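Desk Use Under Loft Beds: Project Report
Reading time: 2 min

3. Method

Kosbridge rooms with a loft bed leave one desk for study, grooming and charging. We logged two desks in May over 60 hours each. The desks have a surface of 740 mm by 2000 mm. Items were sorted into three groups: power, personal care, and food and drink. No item was moved before logging.

4. Results for desk 2

Power items took up the most surface. Cables ran across the desk in a tangle, and the chargers stayed toward the back. The shaver stood upright on the left. The drink was kept in the middle, in line with the chair, where it competes with a notebook for the same space. 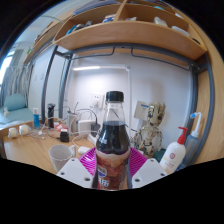
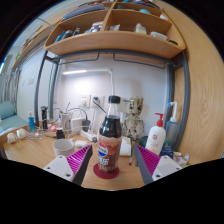
Cola bottle on desk 2, with the white cup and charging cables to its left.

Kumiko Kikuchi replied to the draft that a drink should be logged apart from other items, as it goes back to a new spot after each sip and a cable does not. Her desk at Gostia had the same problem until the power strip was fixed to the bed post.

We kept the three groups but added a column for items moved more than twice per hour. Setsuko Kudo rechecked the desk 1 log against this column. Tray layouts for the power items are covered in section 5.

Contact: Flurka Student Projects | Back to top
Shares: 2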